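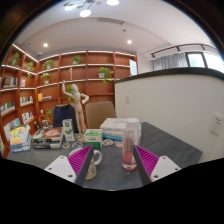
18 May 2021

Skinimum base cream, batch 7 onwards. Zsolt Dudás is away until the end of the week so I'm writing more than usual. He can cross out what he doesn't need.

Batch 6 separated. I left it on the shelf with the lid on and it had a thin layer of liquid at the bottom when I tilted the jar. Same as batch 4. Batch 5 is still fine, and the only difference I can find in the notes is that 5 was homogenized while the oil phase was still hot. For 4 and 6 I let both phases drift down before combining them.

Plan for today was to repeat 5 exactly, then repeat it with the Ternau wax in place of the Geltia one.

## Batch 7 (repeat of 5)

- Water phase: distilled water, glycerine, xanthan pre-mixed into the glycerine
- Oil phase: sunflower oil, Geltia emulsifying wax, cetyl alcohol
- Cool-down: preservative, vitamin E
- Total 1000 g

Both phases in the water bath to 75 °C, held 20 minutes. Oil into water, stick blender in short bursts, then hand stirring off the heat. It went white straight away and started to thicken at 52 °C. Preservative in at 40 °C.

Weighed the beaker after cooling and made up the lost water. Beaker plus batch was 1586 g before the top-up. I should have written down the empty weight on the beaker itself – have now done that in marker.

pH 5.9 on the strip, 5.7 on the meter. Meter was calibrated this morning so I'm going with the meter. Citric acid solution added by drops until it read 5.4.

Texture is the same as 5 as far as I can tell with a finger. A bit of soaping when rubbed in, gone after a few strokes. Colour is fine, very slightly yellow from the oil.

## Batch 8 (Ternau wax)

Same weights, same temperatures. The Ternau pellets take longer to melt and there were still a few soft lumps at 75 °C, so I took the oil phase up to 78 °C and waited. That means this isn't a clean comparison. I'll note it and do it again if the result matters.

Thickened later and stayed thinner. It pours, where 7 has to be scooped. Might suit the pump bottle better than the jar. No soaping at all that I noticed.

Smell is stronger than I'd like. Waxy, a bit like crayons. Zsolt, please have a sniff when you're back and before you read the label, because I already know which is which.

## Jars and labels

Kelemen sent the 50 mL jars in March and we're still working through that carton. The liners on some of them are loose and fall out when the lid is unscrewed. I've been pressing them back in. Next order should ask for the glued ones, or we go back to the old supplier.

Labels smear if there is any oil on the jar. Wipe with isopropyl first and let it dry before sticking. I did half of batch 7 the wrong way round and had to redo them.
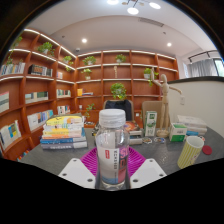
## Stability samples

Three jars each from 7 and 8:

1. Room temperature, dark cupboard
2. Incubator at 40 °C
3. Fridge overnight, bench during the day, repeat for a week

Spun a small tube of each as well. Nothing visible in 7. Batch 8 had a faint line near the bottom that could be water or could be the tube. Will spin it again tomorrow in a new tube.

## To do

- Check whether batch 6 comes back together if reheated and blended. Not for use, just want to know.
- Preservative is getting low, enough for two more litres of batch
- Ask Geltia for the current spec sheet, ours has the old name on it
- Thermometer in the water bath reads two degrees under the probe. Use the probe.
- Batch 9: Geltia wax again, cetyl alcohol cut by half, see if the soaping goes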